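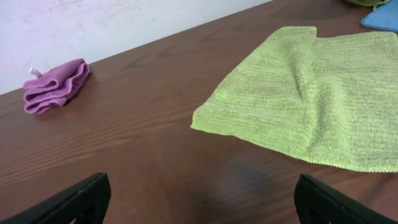
Do People Finish the Free Bread? My Project on Leftovers in Ramasbridge

December 2022

I picked this topic because I eat out way too much and always feel guilty about the bread basket. My plan was to find out how much free bread gets left behind at two places in town, Dista and Mimar, and whether the time of day changes anything.

Both places let me sit near the kitchen door with a notebook for 18 evenings in total (thank you, thank you!). I wrote down every basket that went out and whether it came back empty. By the end I had 685 baskets on my sheet, and 401 of them came back with at least one piece still inside. I really thought it would be lower!

The early crowd left the most. My guess is that families with little kids order fast and leave fast, but I didn't ask anybody, so please take that as a guess. Mimar brings its bread before the menus and Dista brings it with the soup, and I wish I had kept separate totals for each — I mixed them on one sheet in the first week and couldn't untangle them later. That was my biggest mistake.

I also never weighed anything. One crust and four whole slices both went down as "left over," which makes the result a lot rougher than I wanted. A cheap kitchen scale would have fixed that.

If I get to do this again in June, I'd like to add Thammasiri, where you have to ask for bread before they bring any.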